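The Case for Mending in Public
November 22, 2024
By the Editor, Lilell
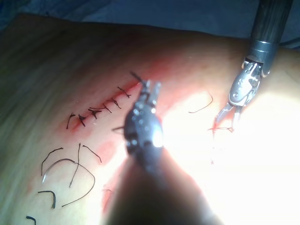 I want every town library to have a mending table, out in the open, right where people walk in. I mean a real table with good lamps, a tin of needles and thread in more colors than you could ever need, and I want it next to the new books and not in a basement room you have to ask for. Ours went up in September and I have been a little in love with it ever since. Sewing is one of those skills that turns up everywhere once you start looking, in sails and saddles and book spines and surgery. Look at that row of black knots along a closed incision, each one tied off by itself with its tails left showing, and you are looking at a cousin of what we do to a split pocket. Separate knots are a fine idea in cloth, too. If one gives way, the next one is still holding!

I learned to sew at 12, badly, and then forgot all of it. What I kept was the feeling that mending was a private thing. You did it at home, in the evening, on the inside of the garment where it wouldn't show, and if somebody noticed the patch you were supposed to be embarrassed. I think that feeling has cost us a lot of good coats.

Doing it in public changes the mood completely. People stop to look. They ask what kind of stitch that is, and then they tell you about the jacket in their closet with the torn lining (there is always a jacket with a torn lining), and the next week they come back with it in a grocery bag. I have watched a man of 82 show a teenager how to wax thread, and I have watched the same teenager show him how to get a jammed zipper moving with a pencil. Neither of them had come in for that. They had come in to return books.

I know the argument on the other side. New clothes are cheap, time is short, and a person who works two jobs does not want a lecture about darning. Fair enough, and I would never hand out the lecture. But a sock takes me less time than a trip to the store to replace it, and a button takes less time than finding a parking spot. The hard part is mostly having a needle threaded and somebody nearby who remembers which way to go around. A table solves both.

It's also a cheap thing for a town to try. We began with 4 chairs and one long table that had been sitting under a stack of old atlases. The thread came from people's attics. The Belkadi fabric shop gave us its remnants, a whole box of wool and ticking and one very loud plaid, and I have since seen that plaid on elbows all over town. I can't tell you how happy this makes me.

And please, let the mends show! I used to hunt for thread that matched exactly, holding spools up to the window like a jeweler. Now I reach for the orange. A bright darn on a gray sweater says that somebody thought the sweater was worth an hour. Kids understand this right away and pick the wildest color in the tin. Adults take longer — I took years — but most of them get there by the second sock.

There are things I'd change. The lamps are too low, we need better scissors, and I would love a small sewing machine for denim, which is murder on the fingers. I'd like an evening slot too, for people who can't come by in the daytime. If your library has an empty corner by the door, ask about it. Bring your own needle the first time, and bring the coat.

Last updated: November 22
Contact Lilell | © Lilell | Back to top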